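Cloth grasping: pinch where the camera says, or regrasp until you find the waistband?

Forum > Manipulation > Soft and floppy things
Thread started by huguette_d
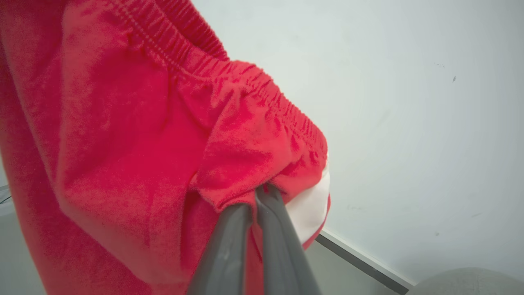
Wrist cam, red fleece shorts, pinched in the body of the cloth with the waistband up top.

huguette_d
Hello all. Long post, sorry. I've spent most of March on garment handling and I've got a result I half believe, so I'd like some people to kick it before I write it up properly.

The question is dead simple. You've got a garment, you want the gripper to end up holding it by the waistband so the next step (hanging, folding, whatever) starts from a known place. Method A looks at the wrist camera view once, picks the best pinch point it can see and goes for it. If it misses the waistband, tough, that's a fail. Method B, which I've been calling Tunar because everything in our lab has to have a name, grabs any old fold first, lifts, looks again with the same wrist camera while the cloth is hanging, and then decides where to go next.

I ran 433 trials across both, same garments, same gripper, same starting heaps. Tunar got to the waistband far more often. I was so pleased I went and told everyone in the corridor!

The view up there is the bit I find interesting. The gripper has hold of a bunch of fleece well below the band, so for Method A it would count as a plain miss. But look at how well the band shows up from there – all those little ruffles and the stitching, running down across the view. My hunch is that a "bad" grasp like that one tells you more than a good look at a heap does.

Thoughts? Be rude if you must.

brock_cormier
Nice. I'll be rude then. You've given one method a second go and the other one only gets one. Of course the second go wins. If I throw two darts I hit the board more often as well.

huguette_d
Fair, and I did see that coming. I did a smaller run where Method A was allowed a retry from the heap. It still lost, by less. That was 100 of the trials, I should have said so in the first post.

brock_cormier
By how much less?

huguette_d
Enough less that I don't want to put a number up until I've checked how I labelled the near misses. There's a pile where the fingers had the seam just under the band and I wasn't consistent about those in the first week.

bongani_m
Can I ask about the near misses, because I think that's where the whole thing lives. When we did towels on the Adero rig we had two people label the same clips and they disagreed all over the place on what "holding the edge" meant. One of them wanted the edge between the fingertips, the other was happy if it was anywhere near. Swapping one labeller for the other changed which method won. I'm not joking, it flipped the table round.

Towels are easier than shorts too. A towel hasn't got an inside.

diane_gagnon
+1 to Bongani. Write the labelling rule down first, then relabel the lot blind with the method hidden. It's a boring afternoon and you'll thank yourself.

On the picture: elasticated bands are a gift, aren't they? All that gathering makes a texture you can't mistake for a normal fold. I'd be much more worried about something with a flat hem. Have you got anything without elastic in the set?

huguette_d
There are 20 garments and most have some elastic in them, yes. A few don't. I know, I know. They came out of a bag of donated stuff and it was heavy on the sportswear.

Diane, you're right about the gathering. The flat hem ones are where Tunar looks least clever. It lifts, it looks, it goes for a crease with great confidence.

brock_cormier
So the honest title is "regrasping helps you find elastic".

huguette_d
Ouch. Possibly!

oceane_s
I'm going to stick up for Huguette a bit. I think Brock's darts thing misses what the first grab is for. If you throw a dart and miss, the board looks the same as before. If you lift a garment, the cloth has moved, gravity has opened out some of it and you've got a new view with different stuff showing. In the picture you've got the band and a white stripe down the side in the same view, partly behind the fingers. If I know the stripe runs along the outer edge of the shorts, then I've got a decent idea which way round the thing is hanging. I'd struggle to get that from a heap.

So I'd say the comparison to make is against a random shake. Lift anywhere, put it down again, then let Method A have its single look. Same number of moves, and the cloth gets disturbed in both. If Tunar still wins, it's the hanging view doing the work. If it doesn't, you've learned that stirring the heap is enough and you can save yourself a lot of code.

brock_cormier
OK that's a good control and I'm annoyed I didn't say it. I still don't buy the stripe, mind. You can only use that if your method knows about stripes, and then it's falling over on everything plain.

oceane_s
It needn't know about stripes as such. Any long feature with a direction would do. Side seams, piping, that sort of thing.

brock_cormier
Side seams on dark fleece through a tiny wrist camera. Good luck.

bongani_m
Somewhere between you two on this. We got seams fine on light towels and lost them on navy. Red might be all right, the creases in that picture go quite dark but the raised bits are nicely lit. I'd be curious how it does with a lamp moved to the side.

Separate question for Huguette, how are you dealing with the fingers being in the way? They take up a big chunk of the lower middle of that view. Oltmanns (the Helura person, not the other one) used to mask the gripper out and then wonder why the model never learned anything near the fingertips.

huguette_d
I don't mask. I tried it for a day and it got worse, probably for exactly that reason. The bit of cloth between the tips is the only clue to what you're holding, so blanking it seems daft. What I do is give the model the gripper opening as a number alongside the view. Whether that helps much I can't tell you, I haven't run it without.

And yes to Océane's shake control. I'm adding it. It's going to be slow, each trial takes 2 moves plus me resetting the heap by hand, and I'm fussy about the heaps.

diane_gagnon
How are you resetting them? If you're dropping them by hand you'll drift. I started out dropping shirts from chest height and by the end of the month I was practically laying them out for it.

huguette_d
Dropped from a box with a flap in the bottom, box on a stand at a fixed height. The bit I do by hand is stuffing the box. I've been turning the garment over a few times first with my eyes shut, and yes, I feel silly.

diane_gagnon
Box with a flap, good. Nicking that.

brock_cormier
Right, my list, and then I'll leave you be. Write the label rule and relabel blind. Run the shake control. Split the results into elastic and no elastic, even if the second group is tiny. If it holds up after that I'll buy the coffees and say nice things about it in public.

huguette_d
Deal. The relabelling starts after lunch – I've roped in someone from down the hall who hasn't heard me go on about it yet. I'll post the split here first, then the shake runs when they're done.

oceane_s
Post the clips of the flat hem ones as well please, including the ones where it goes for the crease. I'd like to see what it thinks it's looking at.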